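Coltthorpe workshop refit: progress to the end of November

Work in room 202 is on schedule. Both benches are in and the old shelving has gone to Nulldale. We have spent £400 of the fittings budget, all of it with Hladun.

The white table still needs attention. The top has been taped as a stopgap and a replacement has been priced with Rilteck. The mounting plate will be moved across when the new top arrives. Delivery is quoted at 4 weeks.
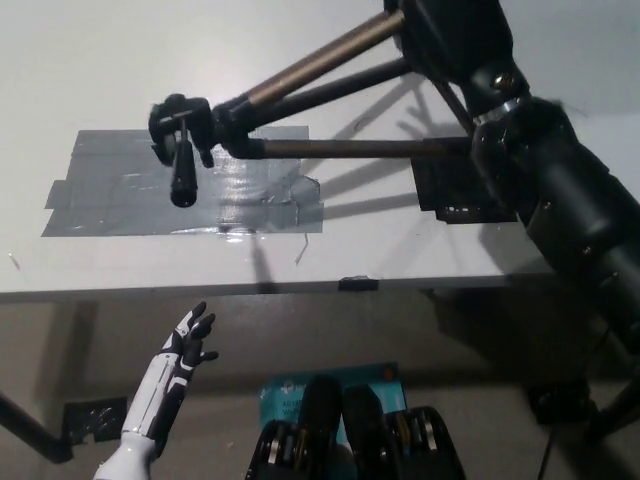

White table, room 202: grey tape on the top, stand laid across it.

Still to do: floor edging, labels for the cable runs, final invoice.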